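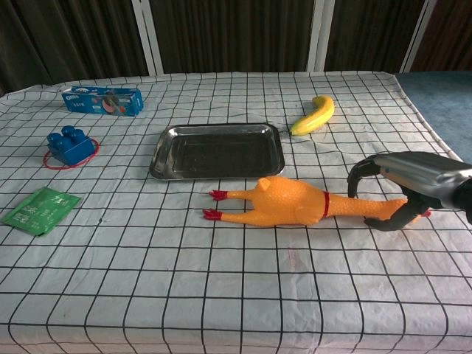

Tabletop manipulation practice

Tabletop manipulation practice is the body of rules and customary good practice that governs how robot arms are set up, operated and recorded when they pick up, move and put down everyday objects on a table. It covers the choice and preparation of the work surface, the selection and placing of objects, the conduct of the person operating the arm, the handling of failed attempts, and the keeping of records. It is distinct from industrial robot safety, which deals mainly with guarding, speed limits and emergency stops, although the two overlap wherever a person works within reach of the arm.

The best known written form of the practice is the Stirum Code, a set of rules first drawn up at the Stirum test site and later adopted, with changes, by laboratories at Fevadthorpe. A shorter document, the Keskin Notes, deals only with objects and their care.

Contents
1 Background
2 Scope and terms
3 The work surface
4 Objects
5 Layout
6 Operation
7 Failed attempts
8 Records
9 Safety
10 Variants
11 Criticism
12 See also

Background

Early tabletop work was carried out with little agreement between sites. Each laboratory used the table it had, under the light it had, and described its objects in whatever words the operator preferred. Results from one site could seldom be compared with those from another. An attempt marked as a success in one log might have been marked as a failure elsewhere, because one operator counted a lift of any height and another required that the object be set down again in a given place.

The Stirum Code grew out of a review of 476 logged attempts made at the Stirum site. The review found that the most frequent cause of rejected records was disagreement over what the operator had been asked to do. Damage to equipment was a much smaller problem. The first edition therefore gave most of its length to the wording of tasks and the closing of records, and only a short section to hardware.

The code was revised once. The second edition, dated 12th January, added the rules on soft objects and food, and moved the section on lighting to an annex.

Scope and terms

The code applies to any arm that is fixed beside, above or behind a table, or carried on a mobile base parked next to one, and that ends in a gripper with two or more fingers. It does not apply to suction tools, which are covered by a separate annex.

An attempt is a single try at one task, from the moment the arm leaves its rest position to the moment it returns or is stopped.

A task is a written instruction that names the object, the action and the end condition. "Put the chicken in the tray" is a task. "Tidy the table" is not, unless the end condition is stated in full.

A target is the object to be moved. A receiver is the tray, box, bowl or marked area into which the target is to go. All other objects on the table are bystanders.

A layout is the arrangement of all objects on the table before the attempt begins.

The work surface

The code requires a stable table that does not rock when the arm is at full reach. A cloth may be used. Where one is used, it should be fixed or heavy enough not to be dragged by the gripper, and folds or ridges near the receiver should be smoothed out before each session.

Printed cloths are allowed. A regular grid is considered useful when layouts are to be repeated, as the operator can place an object by counting squares. The grid is an aid only. The code states that no measurement may be taken from a cloth, which stretches and shifts in use, and that distances must be taken from the table itself.

Stains and marks on the cloth need not be removed, but they should be noted if the arm relies on vision. Many sites keep a worn cloth in use on purpose, on the view that homes and kitchens are not spotless either. The code leaves this to the site.

Backgrounds should be plain where possible. Dark curtains are in common use, as they limit glare and hide movement in the rest of the room.

Objects

Good practice favors a mixed set. An object set should include rigid and soft items, light and heavy items, and at least one item whose shape changes when it is gripped. Common choices are product boxes, sachets, building blocks, fruit, kitchen trays and rubber toys. The rubber chicken is among the most widely used soft targets. It is long, it bends under its own weight, and it offers several different places to grip, which makes it a fair test of whether the operator or the control program has chosen a grip with care.

The Keskin Notes add the following guidance:

Fresh fruit should be replaced when it softens or splits. A banana that has changed color may still be used, provided the change is recorded.

Boxes and packets should be kept closed. If a food package has been opened or emptied, this must be written down, as the weight will differ from that of a full one.

Metal trays and other shiny items may confuse depth sensors. They should not be dulled with spray or tape, as this defeats the purpose of using ordinary goods.

Thin items such as rubber bands, strings and cables should be listed as objects in their own right, even when they lie beneath or around something else. A band left out of the list is a frequent source of error, since the gripper may catch it along with the target.

Layout

The code asks for open space between objects in basic layouts. The usual rule is that the open gripper must be able to pass between any two bystanders without touching either. The receiver is normally placed near the middle of the table, within easy reach, with the target and bystanders spread around it.

Long targets call for extra care. An object that spans a large part of the table should be laid so that at least one end can be gripped without the arm crossing over the receiver. The path of the free end must also be considered. When a long soft object is lifted by one end, the rest will hang or drag, and it may sweep other items off the table.

Crowded layouts, in which objects touch or overlap, are permitted only in the second stage of testing. A site may not mix basic and crowded layouts in the same session.

A layout may be used for no more than eight attempts in a row. After that the objects must be moved, including those that have not been touched.

Operation

The arm may be driven by a person or by a program. In either case one named operator is in charge of the session, and only the operator may start the arm.

The code sets out the following order of work:

Read the task aloud before the arm leaves its rest position.

Approach the target from the side or from above, at reduced speed once the gripper is within a hand's width.

Close the fingers until the object is held. Do not close them further to gain confidence in the grip.

Pause before lifting.

Lift clear of the receiver's rim before moving sideways.

Lower the object into the receiver and open the fingers. Dropping is recorded as dropping, even if the object lands where it should.

For soft targets the pause before lifting is mandatory. Rubber and cloth continue to settle between the fingers after the gripper has stopped, and a grip that seems sound at first may slip. The second edition also advises against gripping a soft object at its thinnest part if a thicker part can be reached, though it allows this where the task names a particular grip point.

Failed attempts

A failed attempt is to be kept. The code is firm on this point, and sites that delete failures may not claim to follow it. The operator may retry within the same attempt up to the limit written in the task. If no limit is written, one retry is allowed.

If a bystander is moved by accident, the attempt continues, and the contact is noted. If any object leaves the table, the attempt ends. The operator must not reach in to correct a layout while the arm is powered.

Records

Each record must contain the task as read aloud, the full object list, the layout, the result, and the name of the site. Video is recommended from at least one fixed point. Where a second view is available, it should be taken from close to the height of the operator's chest or head, so that later readers can judge what could be seen at the time.

Object names are to be plain. The code asks for color, material and common name where these are known, and discourages pet names, which tend to spread within a site and mean nothing outside it. Brand names may be given where they are printed on the object.

Records are reviewed in batches of 400. A batch in which more than 13 records lack an end condition is returned to the site.

Safety

The general rules for work near powered arms apply in full. In addition, the code requires that the stop control be within reach of the operator's free hand, that loose sleeves and cords be kept off the table, and that food used as a test object never be eaten afterward.

Variants

The Fevadthorpe version drops the limit on repeated layouts and replaces it with a daily check. It also allows two arms to share a table, provided each has its own receiver. The Codari checklist is a one-page summary of the code intended for posting beside the table. It omits the rules on records and is not accepted as a substitute for the full text. A proposal to merge the two was put forward in February and has not been taken up.

Criticism

Some users regard the rule against dulling shiny objects as too strict for early testing. Others have objected that the object sets reflect the shops near the Stirum site and give too little room to tools, clothing and glass. The rule on plain names has also been questioned, as sites working in more than one language have found that a common name in one may have no short match in another.

See also

Gripper
Object set
Remote operation
Work surface (robotics)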